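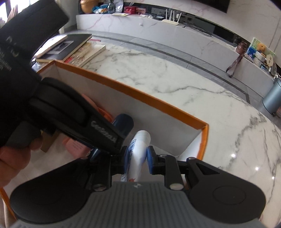 Home Organisation, Session 2: Bottles, Tubes and the Bathroom Box

Witthorpe Community Learning
Handout updated 28 April 2022

Welcome back! Last session we emptied drawers. This time we get to pack toiletries, my favourite part of the course, and you'll need one box, a pen and whatever is living beside your sink.

Choosing a box
Go for an open one with straight sides. A rectangle wastes far less room than a basket with sloping walls, and cardboard is perfectly fine for a shelf or a short move (line it if it's going under the basin). Write the weight of the full box on your worksheet. Mine came in at almost 400 grams over my guess!

What goes in first
Big bottles go in before anything else. Lay them flat along the length of the box if the lids click shut firmly, and stand them up if you have any doubt at all. Tubes can stand on their caps in the gaps, and flat cards or packets slide along the floor of the box.

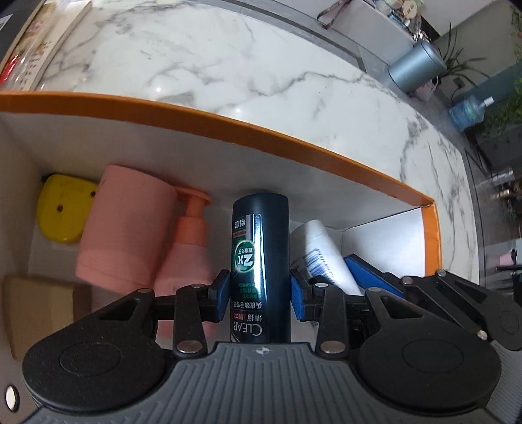 Course tutor, Home Organisation program, Witthorpe

A dark bottle like this CLEAR men's shampoo is a lovely one to practise with. Lying down, it takes up the middle of the box and leaves a channel on each side for smaller things. Try turning it so the brand name faces up and reads the right way round when you look in. It sounds fussy, I know, but you'll find the colour and the name so much faster on a sleepy morning!

Try it at home
Set a timer for 15 minutes. Take everything out, wipe the bottles, check the dates and pack again, heaviest first. Then do it a second time with the box turned end to end and see which layout you like better.

Bring to Session 3
Your worksheet, your box (packed, please) and one awkward shape you couldn't fit. We'll be in Room 324 again.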